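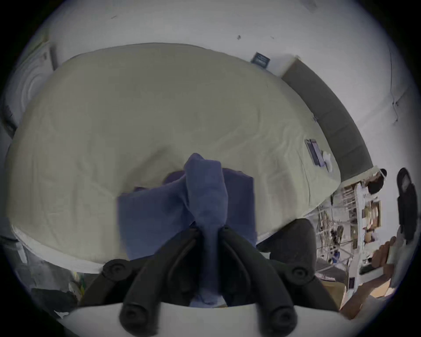 Chapter 6
Choosing a Hand-Held Gripper Kit for Cloth Work

In the earlier chapters we studied how a robot learns from examples given by a person. We now come to a more practical question, which every laboratory must answer before the first example is collected: what tool should the person hold? Many kits are on sale today, and their brochures look very similar. The differences appear only when the kit is used for hours on a difficult material, and cloth is the most difficult material most students will meet.

A dark garment on a pale bed sheet is a good first task. The color contrast is strong, so the border of the cloth is easy to find. The surface below is soft, however, and this changes everything. On a hard table the fingers can press down and slide under the fabric. On a mattress the surface gives way, and the fingers may take the sheet together with the garment. When two fingers close on the middle of a cloth, the fabric rises in a twisted fold and the rest spreads to both sides. The learner should look at this shape carefully, because it decides where the second grasp can be made.

6.1 The kit used in this chapter

As our working case we take the Wareo hand kit, which is offered by the firm Zostley in two versions. The basic version contains the gripper, the camera mount and one set of fingers. The full version adds a second set of fingers with a softer surface, a carrying case and access to the Jaruvach software, where the recordings are sorted and checked. Support is given by e-mail, and in our experience a question sent on Saturday is answered only in the next week.

The kit was reviewed for this book by Jae-hoon Jeon, who used it in furnished rooms and also at a laboratory bench. Over the review period he kept 1,884 recordings of cloth tasks. A further 129 were rejected by the software, most of them for poor tracking when the tool was moved too fast. He reports that the tool is comfortable for the first 15 minutes – after that the wrist becomes tired, and the quality of the grasps goes down before the user notices it.

6.2 What a buyer should examine

Finger travel is the first point. A thick fold needs a wide opening, but a wide opening makes the small movements less exact. The second point is the play in the joints. Hold the fingers closed and try to move the tips sideways with your other hand. If they move easily, thin fabric will slip out during a lift.

The view of the camera must also be considered. Both fingertips should stay visible when the tool is closed, and enough of the room should be seen for the tracking to work. A plain white wall gives the software very little to follow. Shelves and boxes help, even when they make the room look untidy.

Finally, ask how spare parts are sold. Zostley sells finger pads only in packs of 100, a quantity more suitable for a company than for a school. The Yang kit, which we compare in Section 6.4, has pads that can be bought one pair at a time, but its fingers open less widely.

Before you continue, read again the definition of a grasp point in Chapter 3. It will be needed in the next section, where we measure how far a cloth slips between the fingers during a slow lift.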